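From: Efa Prothero
To: clostach-readers
Date: 3rd April
Subject: Re: [clostach-readers] Volume 7 page order, and is it worth rebuying

> I've had Clostach volume 7 for a week and I'm convinced pages 44 and 45
> are swapped. Strobel gets out of the boat, then there's a page of him
> rowing. My brother says it's a flashback. It isn't a flashback, is it?
> Also the sound effects in the storm chapter are still in Japanese in my
> copy and I'm sure they were translated in the digital edition. Has
> anyone got a newer printing? Is it fixed, and would you rebuy?

It isn't a flashback, but your brother is in good company. I spent most of October defending that page on this very list as a bold piece of storytelling. I used the word "elliptical." You can look it up in the archive, and I'd rather you didn't.

I have both printings next to me now. The first one has the pages the wrong way around, and in the second he rows, arrives and climbs out, in the order favored by most people who own boats. If you want to check which one you have without opening the shrink wrap, look at the spine. On mine the first printing has the Prasusholm logo facing left and the second has it facing right. I can't promise this holds for every copy, as I own exactly one of each and wish I owned fewer.

The sound effects are a longer story. The digital edition had them lettered in English over the art. The first printing left them alone with no notes at all, so the storm chapter was 52 pages of weather you had to take on trust. The second printing keeps the originals and adds tiny English in the gutter. It's an improvement if your eyes are under thirty. Mine aren't, and I read the chapter under a desk lamp like a jeweler.

Things that are still wrong in the second printing:

1. The harbor map in the front still puts Oltness on the north shore. Every character who goes there travels south. I have decided the map is drawn by somebody in the story who dislikes Oltness.

2. Strobel's scar changes cheeks in the last chapter. That one is in the magazine version too, so it's the artist's and we should probably leave it in peace.

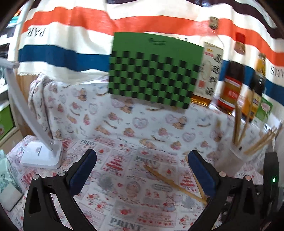
3. The preview page at the back announces volume 8 with the cover of volume 6. I wrote to Prasusholm and got a very polite reply thanking me for my interest in volume 6.

Would I rebuy? If you only want the rowing fixed, get a pencil and write a small arrow. I paid full price for the second copy and have now read the same storm three times. If you collect them and the spines matter to you, buy it and don't tell your brother what it cost. There was talk of a replacement program, but my message to their support address went in as ticket 897 and has stayed there, presumably with 896 friends.

If anyone has a third printing, please tell me which shore Oltness is on.

Efa

_______________________________________________
clostach-readers mailing list

Recent threads
Volume 8 preorder bonuses, spoilers inside
Who is the lighthouse keeper talking to (95 replies)
Lettering fonts, round two
Selling: volumes 1 to 5, some sun damage
Re: Re: Re: Strobel's scar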